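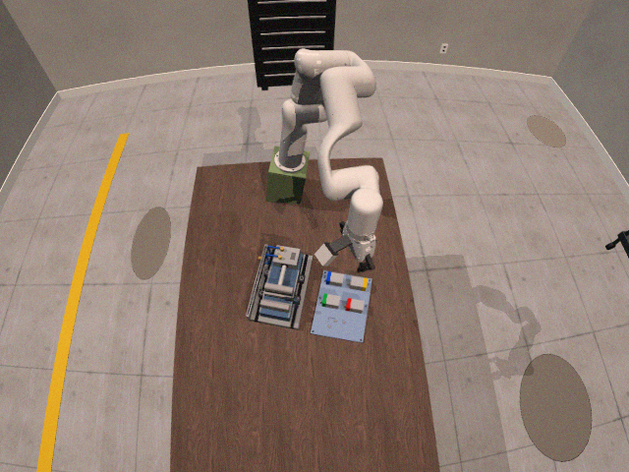
We've been going on about robot safety for long enough at Jurula that I'm really pleased to be able to say this: our code of practice for bench-mounted robot arms is out today, October 2018, and it's free for anyone to download! It covers the dull but important things that happen between buying an arm and letting people work next to it. Chapter one is all about the layout, and we ask you to get that right in simulation before anybody picks up a spanner. A bright yellow line on the floor, say, is easy to shift on a screen (and a proper nuisance to scrape off tiles once you've changed your mind). The same goes for how far the arm reaches across the table and what's sitting underneath it when it does.

I wrote most of the first draft in May and, I'll admit, it was far too long. Our friends at Tallura and Kettani took it away, tried it out in their own workshops and sent back 771 comments between them. I read every one. Some were about commas! A good many were about gripper fingers, though, and that chapter is much better for it. It now asks you to write down the smallest gap you'll allow between the fingers and the part, who agreed it, and when it was last checked.

The finished code has 15 chapters and a checklist of 1,271 items, which sounds dreadful, I know. You won't need them all. Most small firms can start with the short list at the back, and there are 6 worked layouts you can copy and alter to suit your own bench.

A few things we feel strongly about. Every arm should have a written speed limit for when someone's nearby. Stop buttons should be tested at the start of each shift and the result signed for. And if you swap the tool on the end of the arm, even for a lighter one, you do the risk assessment again – yes, all of it.

The code doesn't replace the law or the published standards, and it says so on page one. It's meant to sit beside them and be read by the people who use the machines.

We're running an open afternoon at our Warkanham workshop for anyone who'd like to go through it with us. Bring your own layout drawings if you have them, and awkward questions are very welcome. Places are free but do book through the events page on our website, where you'll also find the download.

Notes for editors: Jurula advises small manufacturers on robot safety and is based in Warkanham. Printed copies of the code are available to the press on request.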